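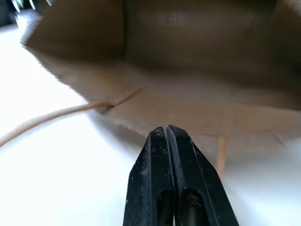 Lestden bag handling project - progress report for December
To: Razia Dogar, Flurkgate
From: Trefor Dafis, Clokelham workshop

What went wrong with the gripper

Dear Razia,

Thank you for being so patient with us this month, and for the kind note after our call. I promised you the full story, so I hope you'll forgive me if it runs on a bit.

As you know, the arm's job is to reach into an open paper bag with a cord handle, pick up an item and come back out without dragging the bag along. We had planned 3000 picks by the end of the month and were getting along very nicely until pick 3436 on the arm's lifetime counter (it had a good many on it before we began with you). At that point the fingers closed on a bag handle and the arm kept on lifting. The bag went up, tipped over and dropped a jar of dried beans on the floor. The safety stop should have cut in when the load came on sideways, and it didn't. Hằng Đinh was at the desk and hit the red button right away. She was well outside the marked area and I'm very glad to say she wasn't hurt, though we were finding beans for days!

The cause

Hằng and Arnaldo Carvalho went through the logs together and found that the sideways force limit had gone back to its factory setting after a software update. The old limit was 29 newtons and the new one was 40, and the pull from the handle sat between the two. I signed off on that update myself and I should have asked for a check of the limits first, so please put that one down to me.

What we have changed

The limit is back where it was and is now read out on the screen at every start. If it's wrong, the arm won't move. The approach path has also been shifted so the fingers come in between the two ends of the handle - slower, but much calmer to watch. Snežana Zupan from Mohmand has kindly agreed to look over our stop tests before we go back to full speed.

Where that leaves us

We are running at half speed for now and are over a week behind. The fingers are scuffed but still close properly, so we won't be asking for a new pair. The budget is unchanged apart from Snežana's visit, and I'll send her notes as soon as I have them.

With warm thanks from all of us,
Trefor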